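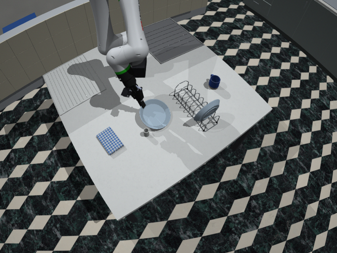
I've been meaning to write up the dish robot since October, and the reason I haven't is that I don't trust it yet.

The pitch, as Luzius Kofler put it to me over a bench at Trerkevine (our shared workshop, bring your own coffee), was simple. Build a small arm at home, teach it to clear a table into a drying rack, never think about dishes again. I told him I think about dishes for maybe 16 minutes a day. He was already drawing brackets.

So now everything runs in simulation first, and I have to admit that part is pleasant. Bowl, mug, plate, wire rack, a checkered towel, all of it on a white table with no crumbs. The arm comes in over the bowl and lines up with the rim, and I sit there thinking, sure, nice. My bowls at home have oatmeal welded to them.

The rim is my main complaint. A two-fingered gripper wants something thin to pinch, so the whole plan leans on the rim being where the software says it is. In the sim it always is. Luzius says we just randomize the positions more. I say friction is a number somebody typed in, and I'd like to know who. We've had this conversation 8 times.

Then there's the rack. Thin wires, lots of shadows, narrow slots. I left the plate for later on purpose. The Murnell forum people swear by slowing down near the wires, and one guy there posted a log of 2,756 simulated placements with a very confident title. All simulated! I asked him how many real plates he owned and he stopped replying.

The actual hardware is a Rernley wrist bracket that doesn't quite fit and a motor driver that cost me $73 — plus shipping, which I'm still sore about. The base plate needs redrilling before I can bolt any of it down.

Next job is the redrilling, then one plastic bowl, clean, on a folded towel in case it drops.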